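**Storkska wipe-clean tablecloth, cloud print. Four months of use, more or less**

Quick one, dinner's on.

Bought in April to replace the Ornia linen one, which I loved and which was ruined by beets. Picked the lavender. They do a gray too but it looked like a dentist's waiting room. Clouds with little faces all over, white and pale blue. My kid named two of them before I had it out of the bag. Fine. Sold.

Size: mine's the 70 inch. Hangs nicely on the long sides, a bit short at the ends. Measure first, I didn't.

**Smell.** Yes, there is one. Shower curtain. Hung it over the porch rail for a weekend and it went away. Marwan Kanaan told me his still smelled after a month but he kept his folded up in the packet so, you know.

**Creases.** Worst part. Comes folded in a hard square and those lines do not want to leave. Instructions say warm iron through a towel. Tried it, half worked. What did work was leaving it on the table with cookbooks on the fold lines overnight, then again the next night. There's still one ridge down by the window end. Glasses wobble on it. I've stopped caring.

**Stains.** What I bought it for, so:

- tomato sauce, gone with a damp cloth
- turmeric, faint yellow smudge, gone after dish soap and a second go
- ballpoint pen, still there
- tangerine juice, no problem at all, and we go through a lot of tangerines

Don't use the scrubby side of the sponge. I did it once and took the shine off a cloud's face. He looks tired now.

**Prepping on it.** Better than I expected for sorting groceries, peeling, picking over greens. Dirt shows up on the pale color so you can see what you've missed. Do NOT cut on it. Rami Darwish did, with my good Boutros knife, and there's a slit the length of a thumb. Patched from underneath with tape, holding so far. Get a board or use a tray.

It does slide. Smooth table plus smooth backing, it creeps toward whoever's leaning. I put 4 of those Hemeck clips on, one near each corner, and that fixed it mostly. Should be in teh box for the price. 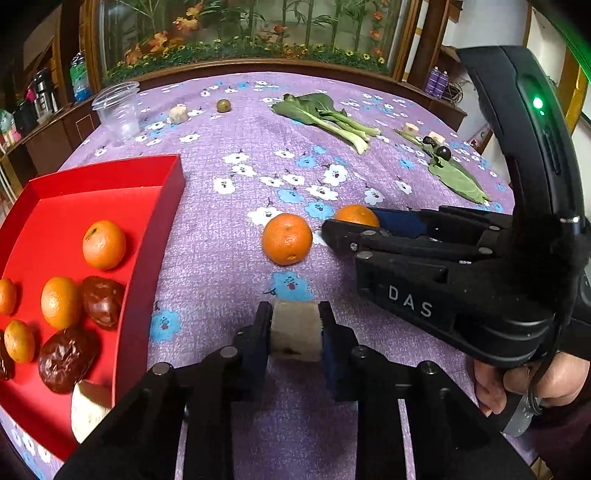 *Cloud print with the tangerines, red tray and bok choy.*

Color is a touch more purple in the evening under our kitchen bulb, nicer in the daytime. Print is still sharp apart from my sponge accident. Edges aren't hemmed, just cut, and one corner is starting to curl a little. Would pay extra for a proper edge.

Hot pans, haven't tried and not going to. Use a trivet.

Would I buy it again? Yeah, probaly, but the next size up, and rolled on a tube if they ever sell it that way. Muthoni Kombo wants one for her craft table and I've told her to get the clips in the same order.

8 out of 10. One point off for the creases, one for the clips.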